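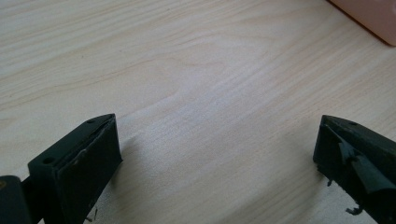
My doctor's office has started asking how many standard drinks I have in a week, and I have started lying by accident. A standard drink, according to the leaflet from the Valley clinic, is a small and tidy amount of wine that I have never once seen anybody pour. I read the leaflet at a table of pale wood, following the grain around its long oval with one finger, and tried to convert an ordinary dinner with friends into units. I got 3. Then I remembered the glasses at Quiroga, where a "glass" would keep a goldfish comfortable, and gave up.

I don't object to the question. Drinking less is good advice, and I plan to take it in August. I object to a health message that requires long division after the second glass, when the people it's meant for are least equipped to do it.

Food labels have the same trouble. A bag of chips holds 500 calories, or 80 if you believe the serving size, which seems to have been worked out for a polite child. At least the bag prints both numbers. The wine bottle in my kitchen prints a paragraph about hillsides.

So put it on the glass. One line, etched at the standard pour, in every bar from Flerstead to Lakby. Some of us would fill past it – I would, most likely – but we'd see by how much, and I could give the nurse a straight answer.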